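Front loader is open to all departments

The front-loading washing machine on the ground floor at Warnham is now available to everyone in the building. Towels, aprons, dust cloths and work shirts can all be washed on site, and the weekly pickup by Wustia ends with the last bag in July 2018. We were sending out more than 75 pounds of washing in a normal week, most of it towels.

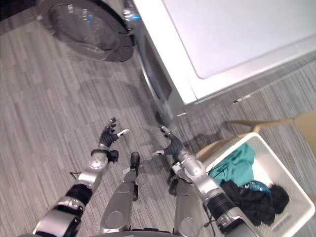

Building Services, Warnham

Kaj Thoroddsen handles the booking sheet. Write your department and a start time on it, and cross your name off if your plans change. Loads from different departments should not be mixed. Last December a set of kitchen aprons went home with the print shop and took 3 weeks to come back.

Please check pockets before loading. Pens do the most damage, followed by paper tissues. Shake out cloths that have been used for sweeping, and close zippers on jackets.

Use a small amount of detergent. The measuring cup is marked, and the lower line is enough for a full load of towels. Too much soap leaves the towels stiff and means a second rinse.

Keep the floor in front of the machine clear. Small items that drop during unloading are easy to miss against gray, so look down before you leave. The same goes for cables. A long one lying in loops on the striped carpet is a trip hazard for a person with both arms full of laundry, and it should be coiled and moved to the wall. 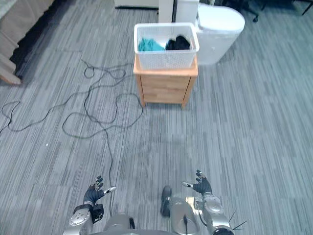

After the wash

Take everything out as soon as the cycle ends and look inside the drum before you go. Cloths tend to stay behind low down, where they are hard to see if you are standing up. Run a hand around the gray rubber gasket too - socks and small cloths get caught in the fold.

Then leave the door wide open. A closed door keeps the damp in, and the smell ends up in the next load. It opens to the left, so allow for that if you set a basket down.
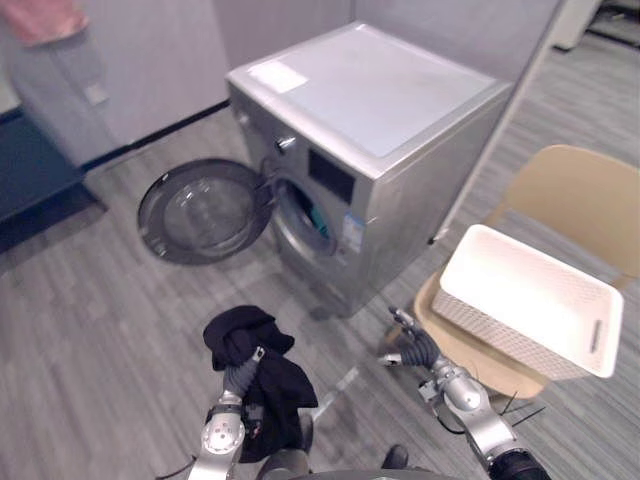
Wipe the glass and the gasket with a dry cloth once you have finished. Mikkel Gunnlaugsson cleans the filter on the first working day of the month and will note it on the booking sheet. If a load comes out with water still standing in the drum, leave it and call him. Do not pull the machine away from the wall.

Requests for a second drying rack have been passed on - we expect an answer after the summer.

Recent items
Nilletti coffee order moves to alternate weeks
Mikkelsen stairwell repainting
Bicycle storage: new keys
Lost property from the spring open house

Building Services newsletter, Warnham. Contact: ask at the front desk.
Back to top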